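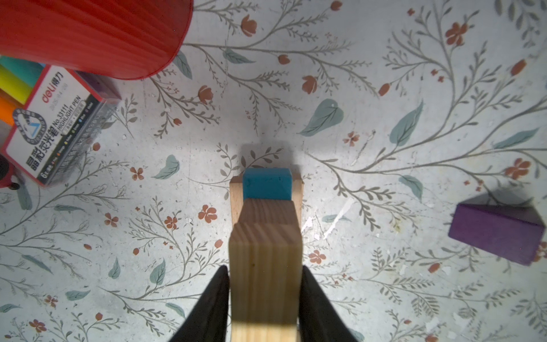
Photo: Orhun Türkmen / Dulillow

Andus Printed Table Cover, Vine and Blossom

The Andus is a fitted cover for work tables, craft benches and shared desks. The ground is a pale gray-white. The print carries gray-green branching stems with small feathery leaves, muted teal leaf shapes, and small rust-orange flowers, both open and in bud. The repeat is large enough that single motifs stay readable when the table is in use, and the low contrast keeps natural wood, painted pieces and colored stationery easy to pick out from a distance.

Sizing
Covers are cut to order. Measure the top at both ends and in the middle and enter the largest figure. The finished cover is supplied 5 mm under that figure on each side so that it does not lift against an edge rail or a wall panel. For tops with clamps or base plates along one edge, order the notched version and attach a sketch. Minimum width is 300 mm.
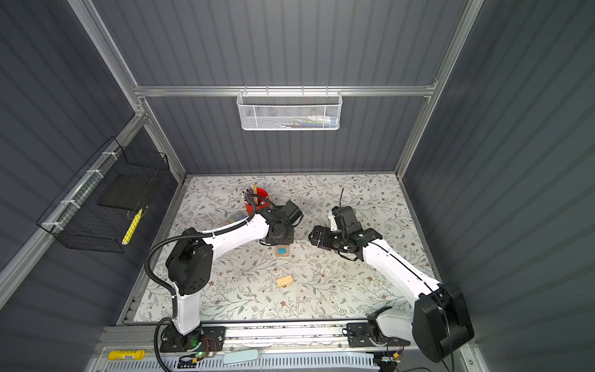
Notched covers take longer to cut and are not returnable. Plain covers can be returned unused, rolled with the print facing out. Covers that have been folded will show a crease and are credited at a reduced rate.

Fitting
Clean the table with a dry cloth. Unroll the cover and leave it flat overnight at room temperature. Align the long edge first, then smooth toward the opposite side with the flat of the hand. Do not pull the corners. The cover lies loose and needs no adhesive, although Valdovinos edge tape may be used on tops that are moved often – apply it to the underside only.

Care
Wipe with a damp cloth and mild soap. Pencil comes off with a soft eraser. Marker should be removed the same day. Keep pens and markers upright in a cup when not in use, tips up or capped. Small wooden blocks can be set down directly; check the undersides for grit first, as grit scratches the print. Do not iron. 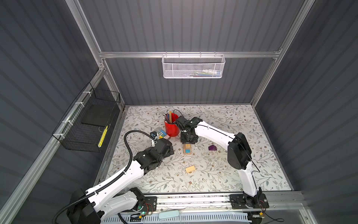 Direct sun will fade the teal before it affects the other colors. For tables near a window, turn the cover end for end every few months.

Ordering
Code: AN-38, Vine and Blossom
Notched version: AN-38N
Supplied: rolled, one per tube
Matching item: Jemari drawer liner, same print, sold by the roll
Sample swatches: up to 5 per order

Orders are cut at the Dulillow workshop. The workshop closes for stock count in January, and orders placed then are cut when it reopens.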